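4.2 Mixed fruit in a shared box

We had expected the single-fruit boxes to be the tidy ones, and so they were, but the mixed boxes gave us far more to think about! Of the 305 boxes packed on kitchen tables during the Gesel study, 42 held more than one kind of fruit, and these are the ones we return to here. Packers in this group tended to begin with citrus, setting the first fruit straight on the floor of the box and leaving the darker, softer kinds until later. We find this order delightful, as our instructions said nothing on the matter.

Size seems to play a part too. Even within one kind, fruit differs a good deal in shape and skin, and a flattish orange citrus fruit sits quite differently from a round one once its neighbours arrive. Figure 2 shows fruit of both shapes together with a dark oval one, at a box with a curved rim. The Stedano packing guide treats all citrus as a single size class, and on the evidence of our mixed boxes we would happily split it in two.

Figure 2. Orange citrus fruit and a dark brownish-purple oval fruit at an open box on a checkered tablecloth.
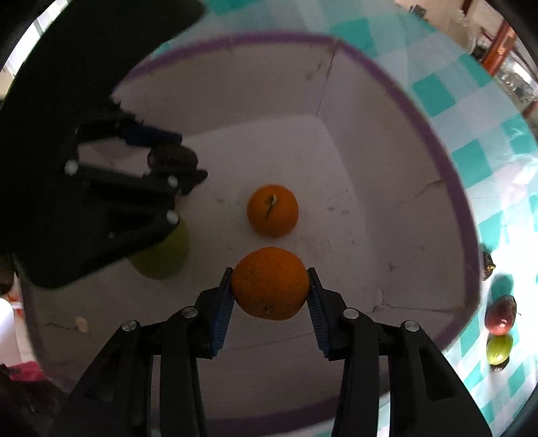
Craddock, commenting on the March draft of this section, wondered whether the citrus-first habit would survive in a deeper box, where the packer has to reach further down and may well prefer to start with whatever bruises least.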